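Jistovbridge, January

The test floor at Jistovbridge occupies the back half of a former bakery warehouse. The engineer who runs it has spent seven years on machines meant to do chores: first dishes, then shelf restocking, and for the last two years mostly laundry and small-goods sorting. She agreed to talk on condition that the conversation stay on what has been measured. We met at 8 a.m., before the first shift of trials.

I asked the obvious question first. Can a machine do household work yet?

"Parts of it, at a speed you would not pay for," she said. "If you ask me whether a machine can fold a towel, yes. If you ask whether it can do the laundry, no. The laundry is forty small jobs and the towel is one of them."

Her group's current work is a long trial called Lundik. A two-armed station takes items out of a container, identifies them, does one thing to each (fold, stack, pair or set aside) and puts the result somewhere else. The trial has logged 1,142 attempts since the fall. Of those, 958 finished without a person stepping in. She gave both numbers before I asked and then spent ten minutes qualifying them.

"An attempt is one item, start to finish. It is not a load. If you chain the items, the errors chain too. At 84 percent per item, the chance of getting through ten items in a row is under one in five. People read the first number and picture a full basket coming out folded."

The failures are not evenly spread. Flat, stiff items do well. Socks are poor, mainly in the pairing step, where two dark socks of slightly different length are treated as a match. Anything with a drawstring is worse. The group keeps a separate log for what she calls "second-order" faults, in which the item is handled correctly but something next to it gets moved: a neighbor in the stack, the container, a sleeve from the previous piece.

"Those are the ones that matter in a house," she said. "A shirt folded badly costs you a minute. A glass pushed off a counter costs you the glass, and then you stop using the machine."

On the subject of surfaces she was more forthcoming than I expected. Much of the early work in the field was done on tables chosen by convenience, and she thinks the table deserves as much documentation as the arm. White is useful for segmentation of dark fabric and bad for white fabric. Gloss produces highlights that drift through the day. A joint between two panels can be detected as the edge of an object, particularly a thin one such as a ribbon or a cable, and the Lundik software had to be taught to ignore straight lines that do not move between frames.

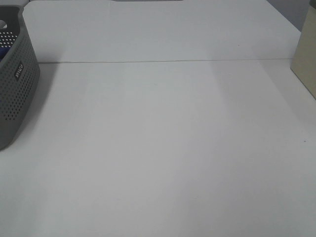

*White work surface with a panel seam toward the back, perforated basket at left, beige box at right.*

"You would be surprised how much of the job is the clear area," she said. "A person folds in the air, or against the chest, or on a bed with other things on it. We need open table. Take a third of it away and the completion rate drops before anything else changes."

Containers are their own subject. A perforated wall is harder for depth sensing than a solid one, she said, as some of the returns come from the wall and some pass through the holes. Her group tried masking baskets with tape and abandoned the idea, on the grounds that no household would do the same. They now fit a simple model of the basket at the start of each run and discard any depth points that fall near its walls. It costs them some fabric lying against the side. The last item in a basket is consistently the slowest.

How slow? The median time for a T-shirt is 28 seconds once it has been grasped and spread. Getting it grasped and spread can take longer than the fold.

I asked whether shop floors were any closer than homes. She thinks they are, for dull reasons. A shop can fix the height of its counters, light the room the same way all day and insist on one type of bin. A pilot at Plelton, run by a packaging firm called Brandes, has a single arm moving boxed goods from bins to an outbound shelf overnight. She visited it last year and described it as the most useful installation she had seen.

"It does one thing. It picks rigid boxes of known sizes and it stops when it isn't sure. There is a person on call who clears the stops in the morning. They designed the work around the stops, and I think that is the correct way to deploy anything at this level."

She doesn't accept that the same approach can be carried into a kitchen. A home has no overnight shift and no one paid to clear faults. It also has children, pets, and a steady supply of objects the system has never seen — a category she puts at the center of the problem.

"Every benchmark has a list. Houses don't have a list."

There has been real progress, in her view, in two places. Recovery is better: the current software will regrasp after a slip, where the version from two years ago would go on folding with nothing in the gripper. Training on demonstrations has also shortened the time needed to add a task. A new fold used to take her group a month of hand-written rules. It now takes several days of demonstrations and a week of testing, and the week of testing has not gotten any shorter.

Touch is behind. The fingertips on the Lundik station can report contact and a coarse estimate of force, but they cannot reliably tell one layer of cotton from two. A person does this without looking. She listed it as the largest single cause of failed grasps, ahead of vision errors, and said she would trade most of the planned camera upgrades for a fingertip that could count layers and survive a month of use.

I asked what she would need to see before putting a machine in her own house. She answered in the form of a specification. It would have to clear a full mixed load unattended, in a room it had not been set up in, with second-order faults below one per month. It could take all night to do it. Speed was the last item on her list, after noise.

And when might that be met? She declined to give a year. The next block of Lundik trials will run whole baskets instead of single items, and the completion figure will be reported per basket. She expects it to look much worse than the present one.

"It should," she said. "We're changing what we count."

The first operator had arrived by then and was waiting to start the calibration run, so we moved to the hallway and finished there with a short discussion of towels.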